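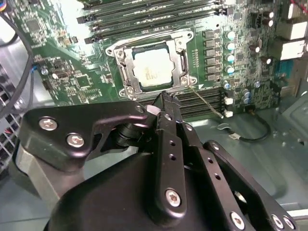 Ferry talk, harbor users evening, Sat 12 March
Running time 20 min, leave 5 for questions. Slow down on the numbers.

Opening
Thanks for coming out. Ask who took the Munau boat this winter. Wait for hands.
Ask who got stuck on the wrong side. Wait again, people will want to grumble – let them, one minute.

Why I'm here
Not the ferry company, don't work for them. Was on the pier the night of the high wind, same as plenty of you.
Want to talk about what happens AFTER the sailing is called off. Weather is weather.

The night itself
Wind over the limit by late afternoon. Last boat from Lelodov turned back outside the breakwater.
1154 passengers held on the Lelodov side. 151 vehicles in the lanes, 42 of those trucks, some with chilled fish.
(say the fish number again, the truckers will be in the back row)
Terminal cafe closed at its normal hour. Two toilets open. Board still said DELAYED long after the crew had gone home.
Pause here.

What people were told
Three different things. Desk said morning. Phone line said check the website. Website said normal service.
The bus drivers knew first – they heard it on the radio from Soltis and told thier own passengers.
So the word was out there. Just didn't get to the waiting room.

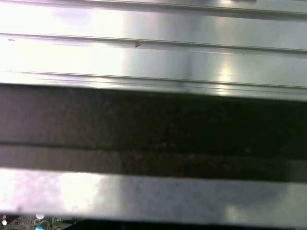
Photo: Saragih

What Soltis does
Smaller port, worse harbor, more canceled days. But fewer complaints.
One person on shift owns the announcement. Speaks every half hour even if nothing has changed.
School gym opened once the wait passes 6 hours. Key is at the terminal, no phoning round.
Trucks get a numbered slip and can leave the lane. Keep your place, go sleep, come back.
None of it costs much. Slips are printed on the ticket machine they allready had.

What I'd ask for
The half hour rule. Start with that, could be done next week.
Slips for trucks before the September gales.
Cafe – harder, it's a separate lease. Don't promise anything. If it comes up say a hot water urn and a box of tea would do.
Refunds: skip unless asked. If asked, refund is automatic for foot passengers, vehicles have to fill in the form, form is on the back table.

If short of time cut the bus bit and go straight to Soltis.

Questions I expect
Bigger boat? Wouldn't have sailed either, limit is set by the harbor entrance.
Why not the Munau side? Same trouble, smaller crowd, will get the shift times and post them.
Is there a bridge plan? No. Move on quick.

Sign-up sheet for the winter text alerts goes round at the end, bring pens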